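Skasutlow Student Robotics Club
Workshop Tips: Practicing Pick-and-Sort at Home

Members preparing for the Adov sorting round may practice on any kitchen counter or workbench. The following guidance applies to all teams using the club's loan arms. Last revised 23 Jun 2021.

Setting up the surface
Wipe the counter with a barely damp cloth and dry it fully. Crumbs and grease reduce grip and find their way into the finger joints. Clamp the base to the edge of the counter with a folded dish towel under the clamp, and keep 40 cm clear on every side. Polished or patterned counters can confuse color detection, so teams should run the Skekov calibration again each time they change rooms.

Choosing practice pieces
Poker chips are well suited to this exercise. They are thin, they slide when pushed off center, and their colors give the sorting program something to decide. Begin with the chips spread well apart. Move them closer together only when the arm can lift a single chip without disturbing its neighbors.

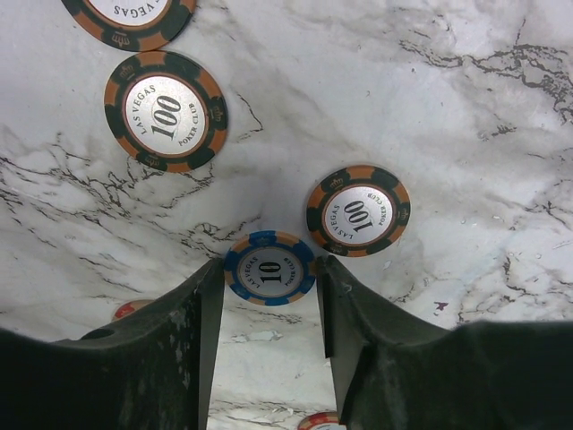

Closing speed should remain at setting 2 until the team has a full practice log. Fingers that close too quickly will tip a chip on its edge – a common cause of lost points in the Varghese round. Lower the fingers straight down and stop just short of the counter. Dragging the tips across stone or laminate will mark both.

Care of the fingers
Clean the inner faces with a dry cotton cloth after each session. Do not use dish soap, furniture polish or oil. Check the mounting screws every 300 cycles and record the check in the log.

Storage
Keep practice pieces in a lidded jar, away from the arm. Unplug the power supply before folding the arm into its case. All loan equipment is to be returned by the end of August, with 2 spare finger pads and the completed log.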